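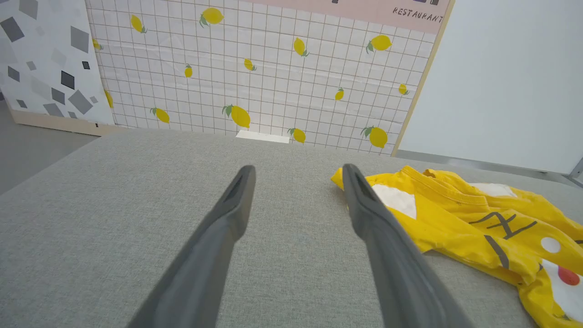
Clelley演示间参观及会后讨论会议纪要

日期:8月22日 星期四
地点:Clelley一楼演示间;讨论在二楼小会议室
主持:Merike Ramanauskas(Fanier运营部)
演示方:Mockus公司,由Edgars Lepik主讲
出席:Fanier运营部、仓储组、采购组、安全组,共8人
缺席:财务组(事先请假,预算部分另行书面征询)
记录:仓储组

一、上次纪要

上次纪要通过,改动一处:“Mockus已同意提供故障记录”改为“Mockus表示可以考虑提供故障记录”。截至开会当天,没有收到任何记录。

二、参观目的

主持人重申,本次参观是为Russka项目(退货软品分拣)做前期了解,不代表采购意向。Mockus发来的邀请函里写的是“落地前确认会”,采购组要求把这个说法写入纪要并注明我方不认可。Lepik先生称是模板用语,会后更正。

三、演示经过

演示台铺灰色织物,台后立有柠檬图案的背板,旁边是另一块灰黑碎块图案的板。仓储组问为什么不用我们仓库里的传送带或周转筐做背景。Lepik先生回答,布景换过多套,目的是让系统不依赖固定的环境。仓储组追问有没有在带反光塑料袋、贴满标签的环境里试过,回答是“在计划中”。

演示内容为处理黄色软物。Lepik先生介绍,软物形状不固定,比硬盒难做,业内都知道。在场各位对此没有异议。分歧在于演示能说明多少问题:

1. 物件由演示方自带。我方带去的一袋退货样品(针织帽、童装、带拉链的靠垫套)没有上台,理由是“现场没有安排时间”。安全组指出,邀请函上写明可以自带样品。

2. 起始位置由演示方人员摆放。采购组提出由我方随手扔一次,Lepik先生同意了,但随后进入问答环节,没有再回到台前。

3. 现场有人问设备是自主运行还是有人遥控。第一次回答是“混合模式”,第二次回答是“以自主为主”。主持人请对方说明哪几个动作由人介入,对方答应书面答复。

4. 速度没有计时。对方资料中写的节拍是在什么条件下测得的,资料里没有注明,现场也没有说清。

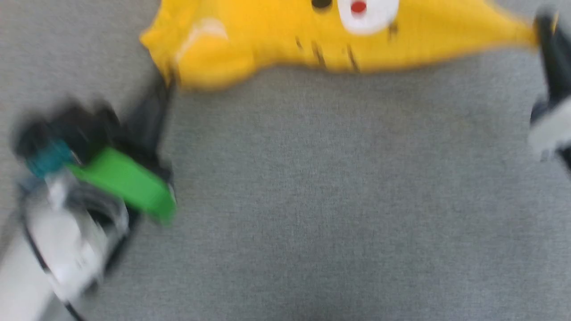 图二 台面上方视角,黄色软物与两侧夹爪

四、关于夹爪

安全组对夹爪问得较细。腕部视角下看到的是深灰色指尖,带凹槽,表面哑光。安全组问材料、磨损后怎么换、换一副要不要重新标定。Lepik先生说更换“几分钟就能完成”,标定“多数情况下不需要”。安全组请他把“多数情况”写成条款,他表示要回去和工程师商量。

另一个问题是线缆。头部视角里,左侧白色外壳旁有一根黑色细线绕成弯。仓储组担心的是,我们的退货里常有吊牌绳、腰带、帽绳,这类东西会不会和外露的线缆缠在一起。对方说没有遇到过。仓储组问试过没有,对方说没有专门试过。本条列入待办。

仓储组还提到画面模糊的问题:手臂动得快的时候,头部视角里的夹爪边缘看不清楚,系统靠什么判断夹没夹住?Lepik先生的解释涉及多路视角配合,讲得较长,记录人没能完整记下,已请对方提供文字版。

五、数据与宣传口径

Mockus的幻灯片称,系统的训练包含2,443段操作录像。采购组问其中多少段是软物,多少段是失败的,失败的是否也算在里面。对方当场没有分类数字。主持人表示,一个总数对我们没有用处,下次请按物件类别列表。

幻灯片上另有一句“可减少40%的人工分拣”。仓储组问是以谁家的人工为基准。Lepik先生承认是内部估算,没有客户现场数据。会议决定,我方内部任何材料不得引用该数字,已经抄进Russka项目简报初稿的那一句由采购组删除。

六、讨论(演示方离场后)

仓储组意见:现阶段看不出比现有做法强在哪里。分拣台上的同事拿起一件衣服,顺手就看了污渍、闻了味道、摸了口袋,演示里只有“拿”和“放”。如果后面还是要人来查,等于多加一道工序。

采购组意见:不反对继续接触,但要把节奏放慢。对方两次提到年底前签约有优惠,采购组认为优惠不应成为赶时间的理由,并提醒大家三年前那台自动贴标机就是赶在十二月签的,至今盖着罩布放在后门边上。

安全组意见:急停按钮的位置、围挡方式、断电后手臂是否下坠,这些都没有演示。没有这些内容,安全组不会在任何试用文件上签字。

主持人说,她对技术本身没有成见,对方的工程师显然下了功夫,软物抓取也确实难。她不满意的是演示的安排方式,凡是我们想看的都排在“以后”。她建议下一步不去看第二场同样的演示,直接谈一次带条件的小范围测试,条件谈不拢就停。

仓储组有一位同事保留意见,认为连测试也不必做,人手紧的时候抽人陪测得不偿失。应本人要求记录在案。

七、决定

1. 暂不进入采购流程。
2. 向Mockus提出测试条件:样品由我方提供,由我方摆放,全程不剪辑录像,人工介入逐次标注,计时由我方负责。
3. 测试不超过5个工作日,地点不占用现有分拣线。
4. 对方若不接受第2条中任何一项,Russka项目按原方案继续,即增加一张人工分拣台。

八、待办

采购组:致函Mockus,列出本纪要第三、四、五条中未答复的问题;删改项目简报。
仓储组:准备测试样品,须包含带绳、带拉链和缺吊牌的退货,不要专挑好拿的。
安全组:起草现场安全要求一页纸。
Merike Ramanauskas:与Clelley确认,我方留在演示间的那袋样品何时可以取回。

九、其他

停车费凭票报销,交采购组汇总。Clelley前台发的访客证有两张没有归还,请各位检查外套口袋。

下次会议时间待Mockus书面答复后另行通知。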